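The House Rules
What a small trial in ordinary living rooms is teaching people about how a robot should behave around the laundry

July 18, 2024

My grandmother had rules for company. You wiped your feet, you didn't open a closed door, you never moved a thing on her shelves unless she asked you to, and if you broke something you went and told her right then, before you swept it up. I hadn't thought about those rules in years, and then in the spring I found myself at a long table in Gellwood with a stapled booklet in my hands, reading rule after rule that could have come straight out of her kitchen. The booklet was written for household robots.

It's called the Driteck Home Practice Guide, and it runs to 133 pages, which sounds like a lot until you start thinking about everything that can go on in a living room. Driteck is a small company that tests household machines for other companies. A few years back it got tired of having the same argument with every client about what "safe around the house" was supposed to mean, so it began writing the answers down. The first version was four pages long and mostly about stairs.

I should say at the start that I am not an engineer. I write about homes, usually about gardens and kitchens, and I came to this subject because a reader wrote in wanting to know what she ought to ask before she let one of these machines into her mother's apartment. I thought I'd make a couple of phone calls and have her an answer by the end of the week. That was in September of last year.

The trouble, if you can call it a trouble, is that the big formal standards weren't really written with her mother's apartment in mind. Industrial robots have had safety standards for decades, and there are standards for personal care robots as well, and they do the heavy work of saying how risks should be assessed and reduced and what a machine's stopping functions ought to be. I've tried to read some of them, with a pot of coffee. They're sensible and they're dry, and they leave a great deal to the people putting the machine to use. What they don't tell you is whether it's all right for a robot to go through the pockets of a jacket.

The Driteck guide does tell you. (It's not all right, unless the person who lives there has said so, and then whatever comes out goes on a surface in plain view.)

Most of my visits were to Nishad, the project where the guide gets tried out. Nishad takes a handful of plain household chores and works through them in furnished rooms, with the same chore repeated over and over while the setup is changed a little every time. Tidying clothes is the chore they've spent longest on, and it's the one I came to love watching, because everyone in the world has an opinion about it.

You would think picking up a shirt is about as harmless as a job can be. Soft thing, soft place, no knives, no heat! But the people at Nishad will tell you that clothing is where all the awkward questions live. A shirt on a sofa has no obvious front or back to a machine until it's been looked at properly. It can slide down behind a cushion. It can have a phone under it, or a cat, or a sleeping baby's foot, and so the guide has a rule that I have since adopted for myself: look before you lift, and lift slowly enough to change your mind.

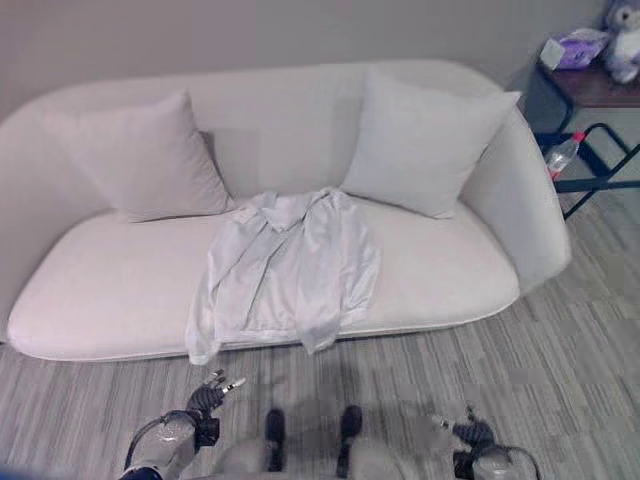
Pale clothes on pale furniture have a section all their own, and it's one of the longest in the booklet. When a shirt and a sofa are close in color, a machine has to work mostly from shadows and fold lines to decide where one stops and the other begins, and a person squinting across the room without her glasses has much the same problem. The rule is that if the robot isn't sure of the edge, it doesn't grab. It can move to get a second view, or it can ask, or it can leave the thing alone and say that it did. What it may not do is pinch and hope, which is how upholstery gets pulled.

Then there's the matter of everything nearby. A living room is never just a sofa. There are throw pillows, side tables, tissues, water bottles, stuffed animals that somebody is very attached to, and a machine with two arms has two elbows to go with them. The guide asks for what it calls a "quiet zone" around the job. Before the robot starts, it picks out the objects that aren't part of the chore, and it plans its reach so as to leave them where they are. Drinks get extra room. So do toys, and I was pleased about that, because whoever put that line in had plainly met a child.

I asked, the way any reader of mine would ask, why the thing couldn't just straighten up the side table while it was there. Wouldn't that be nice? And the answer took most of an afternoon and two rounds of iced tea, but it came down to the idea that a machine asked to fold a shirt should fold the shirt. People in the trial had been unsettled to come back and find other things moved, even when they'd been moved neatly. One household got very upset over a stack of magazines. They'd wanted that stack exactly where it was, crooked and all, and I understood completely, having a stack like that myself.

So the guide keeps a firm line between the job and the room around the job. If a pillow has to be shifted to free a sleeve, it goes back. If it can't go back for some reason, the robot reports it. There is a whole page on reporting, and I'd like to see that page framed and hung in a good many offices. Reports are to be made promptly and in everyday words, and the guide forbids the phrase "task completed with exceptions," which I gather had been in wide use.

Nishad's tidying trial logged 837 sessions over its first season, and every one of them was reviewed by a person before it was counted as finished. That rule was a costly one, and there was grumbling about it. The reviewers watch for the things a simple pass or fail wouldn't catch. Did the sleeve get dragged along the floor on the way? Did the hand come near the lamp cord? Was the motion the kind that would make you flinch if you were sitting there with a cup of tea? That last question is on the form, in nearly those words, and the reviewers told me it's the one they argue over the most.

Speed was the subject of the longest of these arguments. The early sessions went slowly, and everyone who watched them got fidgety, me included. When the pace was raised, the folding was just as good, but people in the room began leaning back in their chairs. The guide now sets one pace for when a room has people in it and another for when it doesn't, with a rule that the machine drops to the gentler one as soon as somebody walks in, and holds it there for 15 seconds after they've gone. I asked where the 15 came from. It came from a long afternoon of people forgetting their keys and walking back in.

The part of the guide I'd most like my reader to see, though, is the part about whose house it is. The robot's cameras take in whatever is there, mail and medicine bottles and family pictures included, and the guide has strict things to say about what can be kept. Recordings made in a lived-in home have to be agreed to beforehand, in writing, by every adult who lives there, and any one of them can change their mind afterward. A visitor has to be told. There must be a way to shut the whole thing off that a person with sore hands can manage from a chair, and it has to be shown to them, and then they have to try it themselves before the first session starts.

Grolow, which makes shelving and small furniture and has lately taken an interest in all this, was the first outside company to sign on to the guide. They sent back 201 comments on the draft. I've been shown a good number of them and they are wonderfully fussy. There's one about how far a table leg may sit from the arm of a couch before a robot's hand should be expected to pass between the two, and there's one asking if a blanket counts as clothing. (It does, if it's been asked for by name.) Driteck answered all of them, and over half led to some change in the wording.

None of this has the force of law, and I don't want to leave anyone thinking it does. A company can ignore the guide and sell you a robot tomorrow. What you can do is ask. I finally wrote back to my reader, with apologies for the delay, and told her to find out how the machine is stopped, who can see what it sees, what it does when it's unsure, and how it lets you know when something has gone wrong. If the person selling it can't tell her in a few plain sentences, I'd keep the checkbook in the drawer for now.

She answered the same evening. Her mother, she said, had read my letter too and had only one thing she wanted added to the list, and she'd like to know if I could pass it along to the people in Gellwood. She wants it to knock.

I sent that on. It's been put down for discussion with the next draft, in the section on doorways.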